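About Gridside

Hi, I'm Vandana Mishra, and I run Gridside, a little group that looks after the old survey stones and street plaques in Tinden. We've catalogued 64 so far (the Musex Lane trough has its own entry now!).
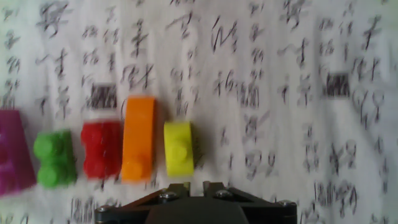 Most of our weekends go on reading worn lettering and chasing down who paid for it.
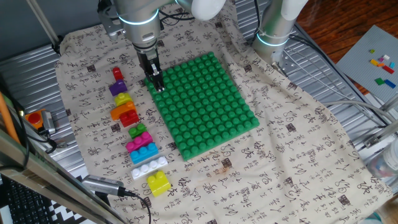

What we look after

Boundary stones, mostly, plus two foundation stones from the Bravo flour mill. Our photo archive holds over 1068 prints.

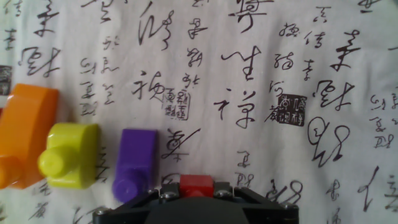 Can I report a damaged plaque?
Please do, just send us the street and the nearest house number.
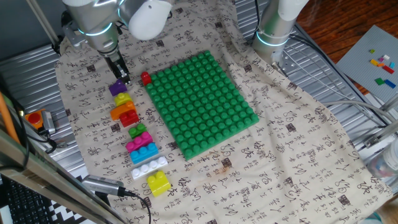

Tinden, February
The mill stones are back in their neighbourhood, beside the footbridge.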